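Why Is Picking Up a Shirt So Hard for a Robot?

You have probably left a shirt on the floor this week. Picking it up would take you one second, if you ever felt like it. For a robot, it is serious work.

A wooden block is easy to grab. It keeps its shape and stays where you put it. A shirt has no such manners. Squeeze it in one spot and it wrinkles in six others.

Anneli Harju tests grippers, the part of a robot arm that does the job of your hand. This August she compared two of them, called Barbu and Plilitz. Barbu has narrow fingers, good for pinching. Plilitz has wide ones, good for holding on. Each got 35 tries at lifting a piece of clothing by one edge. Her friend Heikki Hyvönen kept score and was not allowed to cheer.

Cameras matter too. One kind looks down at the whole table, so the robot can find the clothes. Another kind rides on the robot's wrist and sees the cloth very close up – a bit like reading a book with your nose on the page. 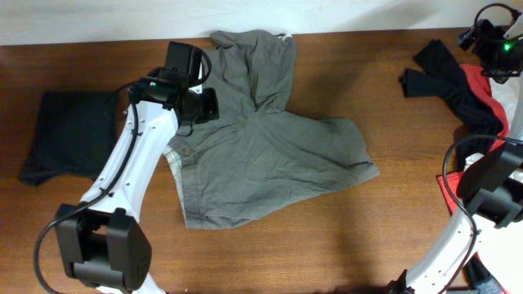

The wide view of the table, with two arms at work.
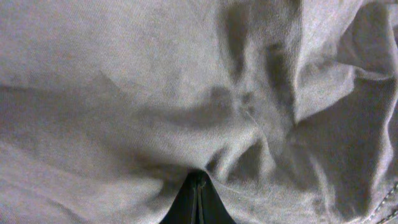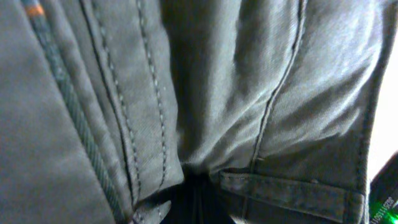 Two wrist views. Look for the stitches.

So which camera is better? Each is good at what the other is bad at. The far one can miss a small fold, and the near one may have no idea which end of the shirt it is staring at. Anneli uses both.

As for the grippers, Barbu was better at thin cloth and Plilitz was better at heavy cloth. Neither one has learned to put anything in a drawer. You may know someone like that.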